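ノート > 設備 > 予算と購入計画 > ヒューマノイド班

10月 日曜日 午後
記:ブッパー・ポンシリ(Buppha Pongsiri)

日曜なのに出てきてしまった。平日だと誰かしらに呼ばれて表計算のファイルを開いたまま夕方になるので、静かなうちに来期の購入リストを一度ちゃんと文章にしておこうと思う。チャイワットさん(Kamolrat)が月曜に読むはずなので、半分は彼あて、半分は自分の頭の整理のため。長くなります、すみません。お茶を淹れてからどうぞ。

まず前提。来期に設備費として使ってよいと言われている枠は、全体を100としたときに62までがヒューマノイド班の分。残りは計測班と共用部の修繕に回る。去年は枠を最初に本体まわりで使い切ってしまい、年度の後半にケーブル一本買うのにも稟議を書いていたので、今年は消耗品と予備品から先に席を取っておきたい。これはチャイワットさんが春からずっと言っていたことで、私は正直あまり真面目に聞いていなかった。反省している。

ハンドの予備について。
いちばん悩んでいるのがここ。多指ハンドは左右一組で買うか、片手ずつ買うかで値段の出方がだいぶ違う。Staseck に問い合わせたら、片手だけの注文も受けるけれど納期は11週、一組なら在庫から出せるかもしれない、という返事だった。「かもしれない」のところは電話でもう一度聞いたのだけれど、担当の方も倉庫に確認しないと分からないそうで、とても丁寧に謝ってくださって、かえってこちらが恐縮した。指先のパッドと腱のワイヤは消耗品扱いで別に買える。パッドはたくさん、ワイヤはほどほど、くらいの気持ちでいる。手首の付け根のコネクタが旧型と新型で違うので、発注書には必ず型を書くこと。前に私が書き忘れて、先方から確認の電話が三回来た。

吊り具とロープ。
いま使っている安全ロープは購入時に付いてきたもので、交換時期の目安が取扱書のどこにも見つからない。Plonholm のカタログに登山用ではなく産業用の同じくらいの太さのものが載っていて、値段はハンドに比べたら誤差のようなもの。こういう安いものほど後回しになるので、リストの一番上に書いた。上の吊り元の金具も同じ店でそろう。耐荷重の計算はチャイワットさんにお願いしたい。私がやってもいいけれど、二人で別々に計算して突き合わせるのが一番安心です。転倒時の衝撃分をどう見るかで、たぶん意見が分かれると思う。

電源とケーブル。
バッテリー運用に切り替える案も考えた。考えたけれど、いまの実験は机の前での操作がほとんどで、歩き回らせる課題は来期の後半まで入っていない。だったら有線のまま、取り回しだけきちんとするほうがお金の使い方としては素直だと思う。欲しいのは床用のケーブルカバーと、天井から下ろすタイプのケーブルリール。リールは Thammasiri の見積もりが来ていて、取り付け工事を含めると思ったより高い。工事抜きの見積もりも頼んだ。工具は工作室のを借りられるし、天井の下地の位置さえ分かれば自分たちでもできそうな気がする(と書くと、またチャイワットさんに怒られそう)。

机。
これは贅沢品だと言われるのを覚悟で書く。電動で高さの変えられる机を一台入れたい。高さが変わると、同じ「取って置く」でも肘と腰の使い方がまるで違ってきて、データの幅が広がる。Clesdale のものは最大荷重80キロで、上に計測器を載せても余裕がある。ただ天板の奥行きが二種類あって、どちらにするかは部屋に置いてみないと分からない。段ボールを切って床に並べるつもり。
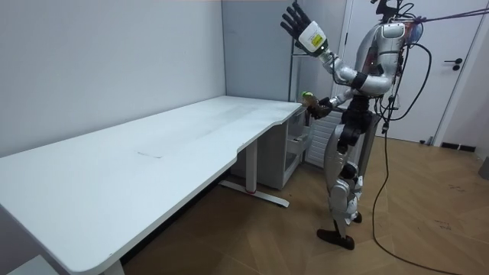

作業場所の広さの話をしておかないと、机もリールも決められない。今の部屋は小さくて、ロボットが白い長机に向かって立つと、後ろはもうドアのある壁のほうまでそう遠くない。緑のキャップの小さなボトルを机の右の角あたりで左手に持ち、右手は高く上げて指を開いた姿勢だと、縦にも横にも思った以上に場所を取る。だから机の寸法は、腕を伸ばした姿勢だけで決めるのではなく、上げた手のまわりの余白も足して考えたい。背中の装置から出た黒いケーブルも床の上を大きく弧を描いて這っていて、木目の床で黒い線は見えやすいとはいえ、人が横を通る場所だと思うとカバーは早めに欲しい。机の奥の右側には薄いグレーの引き出し棚が入っているので、昇降式にするなら棚の高さと天板の一番低い位置がぶつからないか、これも測ること。

買う順番の案。ロープと吊り元の金具、床のケーブルカバー、指先パッドとワイヤ。ここまでは来月に出してしまいたい。次がハンドの予備で、Staseck の在庫の返事次第。リールと机はそのあと、枠の残りを見てから。もし一組分のハンドが通らなかったら、右だけでも先に頼むつもりでいる。

相見積もりは、規定だと高額品だけでいいのだけれど、机も取っておくつもり。4社に声をかけて、返事があったのはまだ Clesdale だけ。残りは火曜にもう一度メールする。文面は前回のを使い回さず、納入経路のことを書き足す。階段の踊り場が狭くて、長い天板が曲がれるかどうか、去年の棚のときにひやひやしたので。

書いているうちに外が暗くなってきた。お茶が冷めた。続きは見積もりがそろってから、同じページの下に足します。

コメント

チャイワット・カモンラット:
読みました。長かったけれど助かります。ロープを一番上にしてくれてありがとう。耐荷重は今週中に計算しておきます。リールの自前取り付けは、下地を一緒に見てからにしましょう。怒ってはいません。

計測班より:
机を入れるなら、上に載せる計測器の重さを一度こちらに聞いてください。新しい架台のぶんが増えています。80キロで足りるとは思いますが念のため。

ブッパー:
ありがとうございます、架台のことは知りませんでした。明日の昼に伺います。段ボールが余っていたらください。

チャイワット・カモンラット:
段ボールなら工作室の入口にたくさんあります。奥行きの広いほうから先に試してみてください。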